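Feb 7, 2022. Thread on the Nirkurden hand-held gripper kit. I've had it on loan long enough to have opinions. Posting in pieces as I go through my notes.

## 1. What I'm reviewing

The two-hand Nirkurden kit. You get a pair of hand-held grippers, the cables, a spare set of finger pads and access to their upload service. You do a chore with the grippers in your hands, the recordings go up, and you get back cleaned files for training a robot arm. I paid nothing for the loan and it goes back when I'm done.

## 2. Who it's for

Small teams that want demonstrations of household work and can't put an arm in every bedroom. If you already own a teleoperation setup you may not need it. We have one arm at the Pridemville shop and it's bolted to a bench, so taking the tools to the laundry was the appeal for me.

## 3. Setup

Unboxing to first recording took me 46 minutes. Most of that was the firmware update. The printed guide is five pages and two of them are about charging. Gøran Ljungberg set up the second unit with me and he had it paired before I'd found the right cable.

## 4. Weight and feel

Fine for short sessions. My wrist started to complain on longer ones. The handle is a plain cylinder and I'd like some shape to it. Gøran has bigger hands and had no problem with it, so try before you buy if you can.

## 5. The cable

It's thin and flexible, and long enough. It does wander in front of your fingers. I ended up clipping mine to my sleeve on the longer runs and wish a clip came in the box.

## 6. Fingers on cloth

Cloth is what I wanted to test. Rigid stuff like cups and boxes is easy with almost any gripper. Dark, heavy clothes on a bed are harder — the material folds over itself and you lose track of which edge you're after.

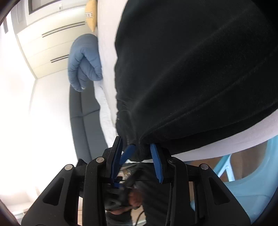
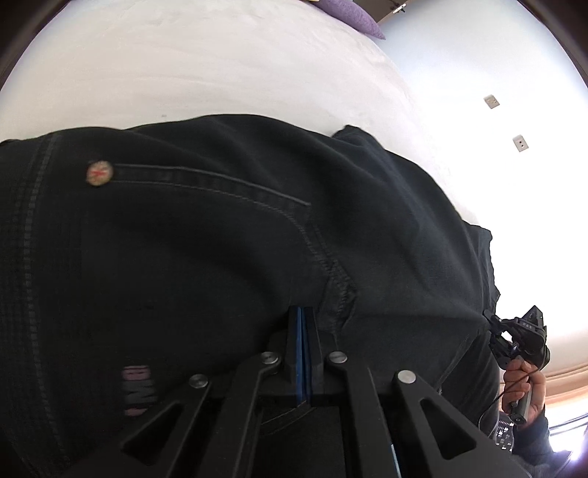
## 7. Grip on hems and seams

Good. The ridges on the fingers do real work. On a single layer of fabric I rarely lost hold. Thick seams are the weak spot, and I'd say the same about anything with a waistband. You have to come in square and squeeze harder than feels natural. Come in at an angle and the cloth slides out.

## 8. Two hands or one

Get two. I tried a few one-hand runs to see if the cheaper package makes sense and for laundry it doesn't. You need one side held while the other moves. For picking things up off a floor, one would be enough.

## 9. The view

Very wide. You get the gripper, the work and a good part of the room in the same shot. Straight lines bend toward the edges, so plan on calibrating if your pipeline cares. Bright walls wash out near a window. Black fabric held up better than I expected, and stitching was still readable in the files I checked.

## 10. The upload service

I sent in a batch of 32 recordings. All but one came back with usable tracking. The bad one was my fault (I started moving before the ready tone). The web page for sorting clips is slow and the search box only matches file names. I emailed support about that and got a reply from Trevor Kowalchuk, who said tags are planned. He didn't give a date.

## 11. Cost

The part of the service I'd be paying for is sold in blocks of 500 clips. You can't buy a smaller block. For a small shop that's a lot to commit to before you know if the data helps. I'd like to see a starter size.

## 12. Compared with the Eklund

I used the Eklund kit last November. Lighter tool, better handle, smoother software. Its fingers are flat, though, and it kept dropping sleeves on me. If your work is boxes and bottles, I'd pick the Eklund. For clothes and bedding I'd pick the Nirkurden.

## 13. Things I'd change

- A shaped handle, or at least a rubber sleeve for it
- A cable clip in the box
- Real search on the upload page
- A louder ready tone

## 14. Would I buy it

Probably, if the block size comes down. The hardware is solid and nothing came loose while I had it. I'm asking Zorkthorpe about splitting a block with us — they do towels and we do clothes, so the clips wouldn't overlap much.

## 15. Next

Fitted sheets. I have the kit for a bit longer and will add to this thread when those runs come back. If you've used it on knitwear, reply with your finger pad settings. Mine keep snagging.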